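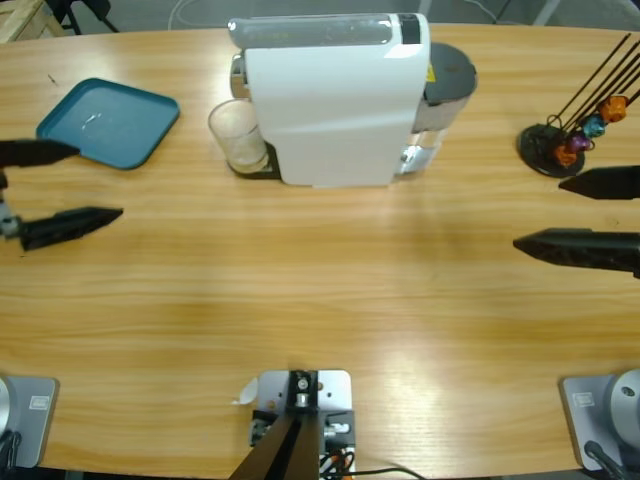
A teal tray on a wooden tabletop.

The Long Walk Across Egan Street

How a town with one main road learned to hold it up, one crosswalk at a time

2018-09-18

The first thing Ottmar Brinkmann will tell you, once he has found you a chair and asked whether you had any trouble parking, is that he never meant to block anything. He was a mail carrier in Hernden for most of his working life, and a mail carrier, he says, has a natural respect for a road that moves. But on a cold morning in January he stepped off the curb on Egan Street with his neighbors behind him, walked to the other side, turned around and walked back. They kept that up until lunchtime.

By then the trucks were lined up past the feed store and over the hill toward Grirnby, and a few of the drivers had climbed down to see what was going on. One of them joined the walk for a couple of crossings, to stretch his legs.

Egan Street is the only way through Hernden. It comes down off the hill, narrows at the old bank, squeezes past the elementary school and then opens up again as if nothing had happened. For years it carried local traffic and the odd load of hay. Then Kodar, the gravel company, opened its second pit west of town, and the trucks began coming through from before breakfast until after supper. The county's own count, taken last fall, put them at 900 on a busy day. Kodar says the number is closer to 800. I heard both figures so many times, from so many people leaning on so many fences, that I came to think of them as the two political parties of Hernden.

What people wanted was fairly modest. They wanted a signal at the school, and they wanted the trucks sent around by the river road, a longer trip but one with hardly a house on it. They wrote letters. They went to hearings in the county seat, an hour away, and were thanked for coming. Marwan Fakhoury, whose bakery sits so close to the pavement that his cake stands used to creep along the shelf when a full load went by, kept copies of everything in a flour bin.

"You write a letter and you feel good for a day," he told me, wrapping up a loaf I hadn't asked for and wouldn't let me pay for. "Then a truck goes by and you feel the way you felt before."

The idea for the crossing came from Mingxuan Lü, who teaches eighth-grade civics and who is a little embarrassed by how much credit she gets. She had been explaining right-of-way to her students when a boy in the back asked what would happen if people simply never finished crossing. She gave him an answer about reasonable use of the roadway, and then she drove home and thought about it all evening.

There are 57 names on the sheet from that first morning, written in pencil and in every kind of handwriting. They had agreed on some rules ahead of time. No shouting at drivers. Anyone with an emergency got through at once, and so did the school bus. When a deputy asked them to stop, they would stop, and come back another day – and so they did, on and off, right through the spring.

Not everybody was charmed. Ciarán Corrigan has driven for Kodar since the first pit opened, and he is paid by the load. He lives in Hernden, too, three doors from the school, and he spent a good part of that first morning sitting in his cab watching his own sister go back and forth in front of his bumper.

"I agreed with her about the signal," he said. "I'd just have liked to agree with her on my day off."

He lost two loads that day and, he reckons, a lot more over the season. The walkers passed a coffee can around for the local drivers at one point. Corrigan wouldn't take anything from it, though he did say it was a decent thought, and he and his sister were only on bad terms until Easter.

In May the county sent out an engineer, Ultan Kinsella, a tall, patient man who stood at the corner by the bank for the better part of a week with a clipboard and one of Fakhoury's rolls. His report recommended the signal and was cooler on the river road, where an old culvert would need replacing before it could take the weight. The petition asking for both had 2000 signatures by then, a good many of them from Grirnby, where people could see perfectly well which way the trucks would be going next.

The signal went up in August. It buzzes a bit when it changes, and the crossing guard would like it to hold a few seconds longer for the kindergartners. The culvert is on the agenda for the winter budget session, and Lü has already asked for the afternoon off so she can be there.

Brinkmann walked me out to my car when we were done, the long way, by the school. A gravel truck was waiting at the red light with its engine grumbling. He pushed the button again, although we had plenty of time, and raised a hand to the driver as we went over.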